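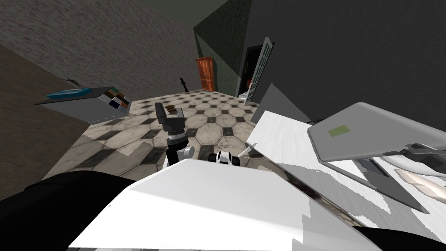
검은 그리퍼 위에 놓인 갈색 물체와 흰 탁자 상판. 컴퓨터 렌더링.

최소 주문 금액 조건

최소 주문 금액 조건(영어: minimum spend requirement)은 음식 배달, 포장 주문, 온라인 소매에서 할인 쿠폰의 효력이 발생하는 데 필요한 주문 합계의 하한을 말한다. 판매자가 배달을 접수하는 하한인 '최소 배달 금액'과는 구별된다. 전자는 쿠폰의 적용 여부를 결정하고 후자는 주문의 성립 여부를 결정한다. 두 하한이 함께 설정된 경우 각각 따로 판정한다.

목차
1 산정 기준
2 할인 방식과의 관계
3 판정 시점
4 부분 취소
5 운영 사례
6 같이 보기

산정 기준

조건의 충족 여부는 대상 상품의 판매가를 합산한 금액으로 판정한다. 배달료, 포장 용기 대금, 봉투 대금은 합산에서 제외하는 방식이 일반적이다. 추가 토핑이나 음료 변경 같은 선택 항목은 본 상품의 가격에 포함시키는 경우가 많으나, 주류와 상품권은 별도 조항으로 제외하기도 한다.

합산액에 할인 전 가격을 쓰는 방식을 총액 기준, 다른 할인을 먼저 뺀 가격을 쓰는 방식을 순액 기준이라 한다. 순액 기준에서는 매장 자체 할인이 먼저 적용되므로 장바구니에 표시된 정가 합계가 하한을 넘더라도 쿠폰이 적용되지 않을 수 있다. 약관에 기준이 명시되지 않으면 해석상 분쟁의 원인이 된다. 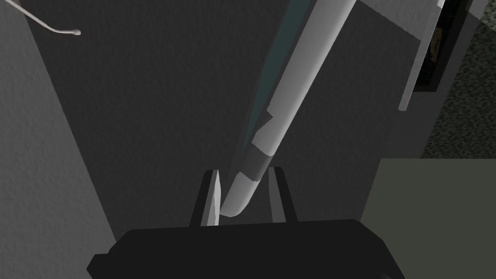
흰색 원통형 막대와 검은 그리퍼. 막대 끝부분에 짙은 회색 띠가 있다.

할인 방식과의 관계

할인은 정액, 정률, 균일가로 나뉜다. 정액 할인은 하한을 넘는 순간 정해진 금액을 차감하며, 하한 바로 위의 주문에서 실질 할인율이 가장 높고 주문액이 커질수록 할인율은 낮아진다. 균일가 할인은 일정 가격 이하의 상품을 고정된 가격에 제공하는 방식으로, 하한 대신 상품 가격의 상한이 조건이 된다. 상한을 초과한 상품은 차액을 받고 판매하거나 행사 대상에서 제외한다.

정률 할인에서는 주문액에 비율을 곱해 할인액을 구하고, 보통 최대 할인액을 함께 둔다. 상한에 도달하기 전까지 주문액과 결제액은 모두 직선으로 증가하며 그 차이가 곧 할인액이다. 두 값을 한 도표에 표시하면 두 직선은 원점에서 출발하여 점차 멀어진다. 할인액이 상한에 도달한 뒤에는 두 직선이 평행해진다.

판정 시점

판정 시점은 쿠폰 입력 시, 결제 요청 시, 매장 접수 시의 세 단계 가운데 하나로 정한다. 결제 요청 시 판정이 가장 널리 쓰인다. 입력 시 판정을 채택한 시스템은 쿠폰 적용 상태를 일정 시간 동안 유지하며, 유지 시간이 지나면 재입력을 요구한다. 이 시간 안에 상품을 삭제하여 합계가 하한 아래로 내려가면 적용 상태를 해제하는 처리가 필요하다. 품절로 매장이 상품을 뺀 경우에는 고객의 변경으로 보지 않고 할인을 유지하는 규정도 있다.
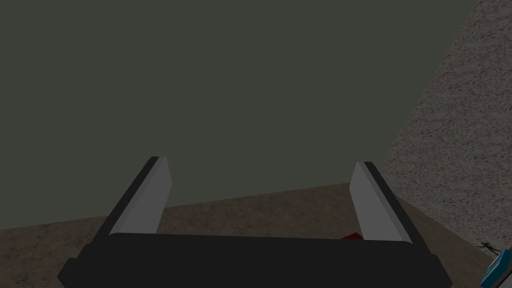 부분 취소 시의 환불액은 남은 주문이 하한을 계속 충족하는지에 따라 달라진다. 충족하면 할인액을 상품별 가격 비율로 나누어 취소 상품에 해당하는 몫을 뺀 금액을 환불한다. 충족하지 못하면 할인 전체를 회수하는 방식과 비례 배분을 그대로 유지하는 방식이 있다. 취소액을 가로축에 두고 두 방식의 고객 부담을 비교하면, 그림의 두 그리퍼 손가락이 이루는 열린 V자처럼 양쪽으로 벌어지는 형태가 나올 수 있다. 다만 회수 방식의 부담은 하한을 지나는 지점에서 계단식으로 변하므로 이러한 형태는 그 지점 이후의 구간에 한정된다. 배분 과정에서 생기는 원 단위 미만의 끝수는 가격이 가장 높은 상품에 귀속시킨다.

운영 사례

주문 중개 서비스 Travuvico는 총액 기준과 결제 요청 시 판정을 사용한다. 대상 매장은 1059곳이며, 이 가운데 796곳은 정률 쿠폰과 정액 쿠폰을 모두 받는다. 한 주문에 두 쿠폰을 함께 쓸 수는 없다.

Tisora는 순액 기준을 사용하며 쿠폰 적용 상태를 60분간 유지한다. 하한에 미달한 주문에는 할인 대신 300포인트를 적립하고, 적립은 배달 완료 후에 이루어진다. 같은 계정에 대한 미달 적립은 한 달에 한 번으로 제한된다. 11월 행사 기간에는 토요일 주문에 별도의 하한이 적용된다.

포장 전문 체인 Mustby는 하한을 두지 않고 균일가 방식만 운영한다. 세트 메뉴와 계절 메뉴는 대상에서 제외되며, 상한을 초과한 단품은 차액 결제를 허용한다.

같이 보기
쿠폰 중복 사용
최소 배달 금액
균일가 판매
포인트 적립

분류: 판매 촉진 | 음식 배달 | 가격 정책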